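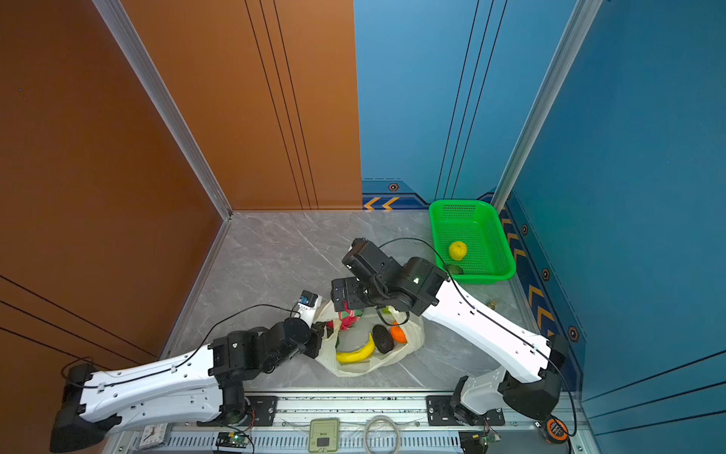 Products > Arms and Grippers > Dual Arm Bench Kits > Flomex 2

Flomex 2 dual arm bench kit

Print this page | E-mail this page

Two arms, one rail, two wrist cameras. Ships with the Munum parallel gripper as standard. Foluner soft-pad version on request, lead time 31 days.

Bag test

Thin film bags are where most small grippers give up. Slippery, no fixed shape, handles fold under. We run produce and a shopping bag on every gripper we list, same corner bench, same green basket.

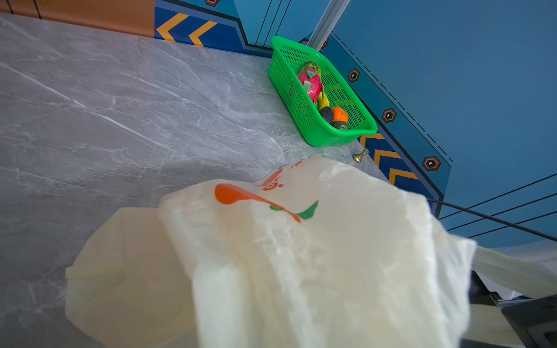
Wrist camera view, bag in the gripper, basket behind.

Munum: good on handles, closes flat, picks up a single layer of film. Can pinch too hard on soft items so turn the force down first. Foluner: kinder to fruit, slower to find an edge on film. If your doing mostly bags get the Munum.

One arm on each handle works better than one arm alone. Both wrist cameras on, plus a fixed overhead view if you have the ports.

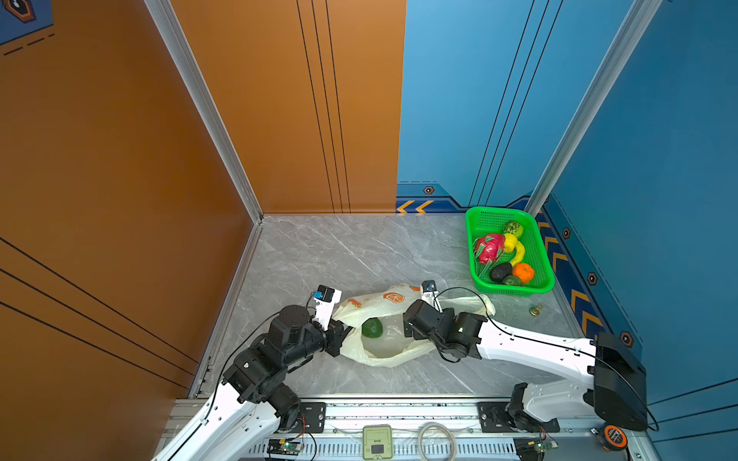 Fruit and basket

Round items fine. Long ones, go in across the short side. Basket walls are the thing to watch, leave clearance for the fingers. Teach the basket rim as a keep-out if you use the Ghoneim controller, takes a minute and saves fingertips.
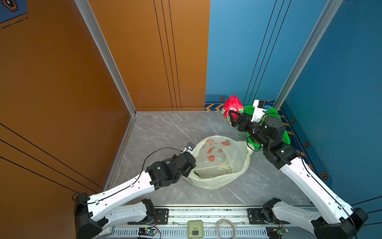

Right arm with dragon fruit over the basket, left arm at the bag mouth.

Specs

Fingertip pads: 316 stainless backing, replacable
Controller: Ghoneim, sold seperately
Cable set: included
Spare pads: pack of 200, order with kit

Call for price on more than one kit. Wrist camera mounts also sold on their own.

Related items
Munum parallel gripper
Foluner soft-pad gripper
Ghoneim controller
Flomex wrist camera mount
Flomex rail and mounting plates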